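Votthorpe, August 2025

The old seed merchant's on Ziltia Street is going to be a craft library, and the doors open at the end of this month! After a long winter of fundraising and a spring spent mostly up ladders, the group behind the project has the keys, a working boiler and more wool than anyone had planned for.

A craft library works much like the ordinary kind. You join, you borrow a thing, you bring it back. Only here the things are sewing machines, button presses, bookbinding frames, lino rollers, leather punches and a very handsome table loom that came over from Senderis, our twin town, wrapped in three duvets. Borrowing will be for three weeks at a time, with one renewal if there isn't a queue. The loom stays put, but you can book it by the half day.

The idea has been kicking about in Votthorpe for years. It came up again in February, when the haberdasher's on the market square closed and people realised the nearest place to buy a zip was a bus ride away. A meeting was called in the chapel hall, the chairs ran out, and by the end of the evening there was a list of offers covering both sides of a roll of lining paper. One household had four sewing machines in the loft. Another had a complete run of knitting patterns going back to the war, kept in date order in biscuit tins (they have asked for the tins back).

Money came in from all directions. The sponsored knit alone raised £3,910, a wonderful sum for a wet Saturday, and the bring-and-buy that followed covered the rewiring. The rest has come from membership. So far 165 people have signed up, almost all of them from the town and the villages up the valley, and anyone who joins before opening day will have their name stitched on the founders' banner. The banner is already longer than the wall it was meant for.

## What's in the building

Those who remember the shop will be pleased to hear that the seed drawers are staying. They have been cleaned out, waxed and given over to buttons, beads, needles and thread, with the old brass label holders still in place. The weighing counter is now the lending desk. Upstairs, where the sacks used to be kept, there is a long bright room with good north windows and space for classes.

The back yard will take a bit longer. There are plans for a dye garden with woad, weld and madder, and the first beds have been dug, but madder needs three years before you can lift the roots, so nobody should hold their breath for red. Weld is quicker and gives a fantastic yellow. If you have a sunny corner at home and would like to grow some as well, seed will be given away at the desk for as long as it lasts.

A mending table is going in by the front window. It will run every Thursday from ten until four, free to members and non-members alike, and you'll be shown how to do the job yourself. Socks, jumpers, split seams and torn pockets are all welcome. Please wash things first!

## The first classes

The autumn programme is out and it's a cracker. There are 17 classes between September and Christmas, most of them on Wednesday evenings, with a few Saturday mornings for children and their grown-ups. Visitors from Furtună, the weaving workshop that Senderis has supported for so long, will be here in October to teach belt weaving on small wooden looms, and they're bringing enough looms for everybody. That class will fill fast.

Each class costs £25 including materials, with half-price places kept back for anyone who needs one. You only have to tick the box on the form.

For the opening weeks, the programme runs as follows:

- **Beginners' sewing machine.** Threading, winding a bobbin, straight lines and a drawstring bag to take home. Bring your own machine if it has been sulking in a cupboard.
- **Darning and visible mending.** Two evenings. Swiss darning on the first, woven patches on the second, and plenty of bright wool.
- **Bookbinding for the kitchen table.** Pamphlet stitch and a simple hardback notebook, with marbled paper from the spring workshop.
- **Letters and backdrops.** Making signs and displays for fairs, school halls and shop windows. We'll be working with fabric panels, clips and big letters cut from foam, and everyone will go home with a word of their choosing.
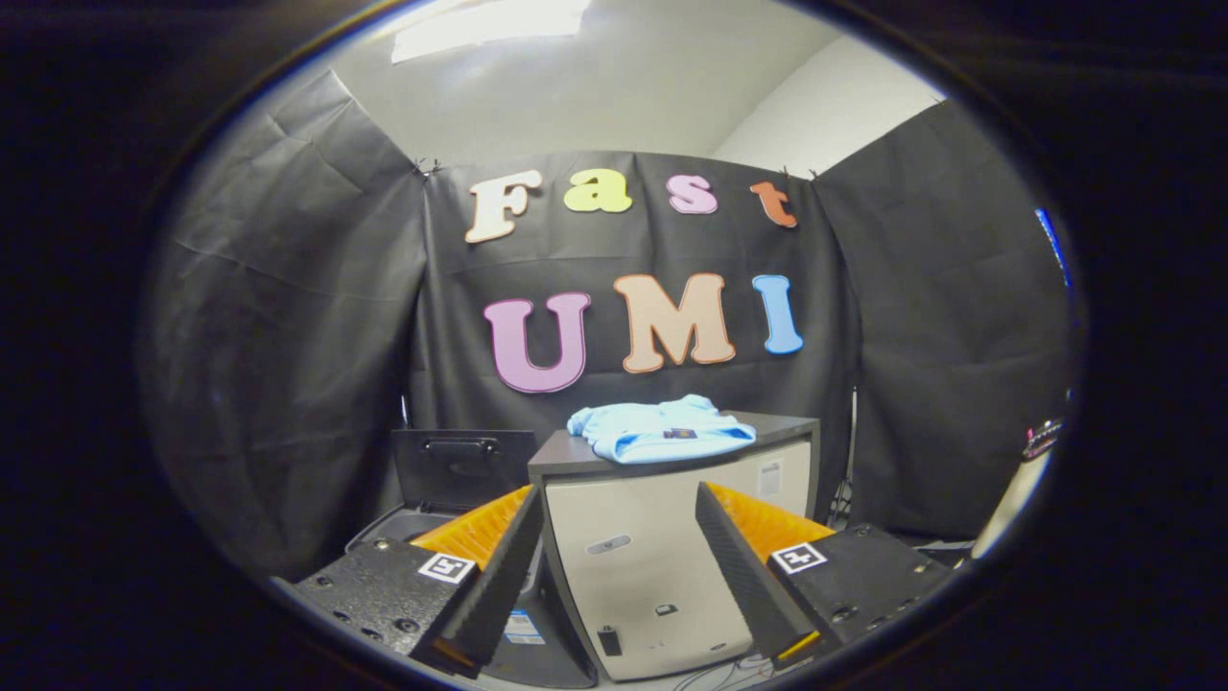
- **Lino printing.** Christmas cards in October, so that for once they might be posted on time. Suitable for anyone over ten.
- **Belt weaving with Furtună.** A full Saturday with lunch. No experience needed at all.

## Opening day

The doors open at ten on the last Saturday of the month, with tea, a raffle and demonstrations all day on both floors. The town band will play in the street from eleven if it's dry and in the chapel hall if it isn't. The loom will be running, and every visitor is invited to weave a row or two of the very first cloth made in the building, which will be hung over the stairs once it's finished.

Donations are still being taken, though the library asks for no more double-knit in beige, please. What would be really useful is sharp fabric scissors, embroidery hoops, cutting mats, good lamps and a second ironing board. Drop them at the side door on Tuesday or Friday mornings.

There's step-free access from the yard, and a lift to the upper floor is the next thing on the fundraising list. Until it's in, any class can be moved downstairs on request. Membership forms are at the lending desk, the chapel hall and the post office in Votthorpe.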